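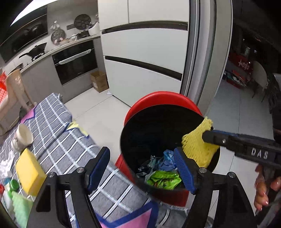

*Fruit net at the rim of the red bin, a second gripper reaching in.*

Jul 2, 2018 -- Lellus project, bin task

Okay, so the bin task is finally getting somewhere! Up to 1,424 clips in the folder as of this arvo, and the club's target is 4,000 before we let anybody train anything (Pei-shan wanted to start at 600, we talked her out of it). Jui-lin is doing the labelling and has asked us all, nicely, to stop naming files "final".

The foam netting is my favourite bit of rubbish so far. It squashes down to nothing between the ribbed pads, then springs out and hangs over the rim, so when do you call it "in"? We've settled on "in" once the jaws are open and clear of the bin. Védís disagrees and has written half a page about it in the Dristano notebook, go and read it.

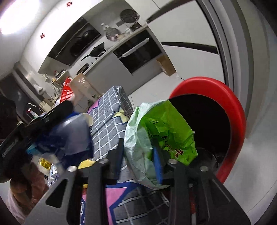
*Green bag, held by the edge.*

Plastic bags are a different headache. Grab one by the edge and the rest of it does whatever it likes, and the red characters on the green print fold up differently every time, so Tien-fu's colour matcher can't rely on them. I've told him to drop the print and go off the overall green for version 2. He's sulking a bit but he'll have a go at it in June's branch, which still compiles -- the new one doesn't.
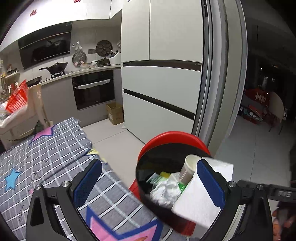
Release height is what I want to sort out next. Yao-tsung reckons we should let go well above the rim every time, and I'd like to get lower for anything light. Paper's the test case for me: the folded paper towel standing up against the right side of the rim is just the sort of resting spot I want the labels to cover, so I've added "leaning" next to "flat" and "hanging". Jui-lin, sorry, that's one more column for you!

Still to do: re-zero the jaw width, find the spare pads, ask Yao-tsung for his drop heights.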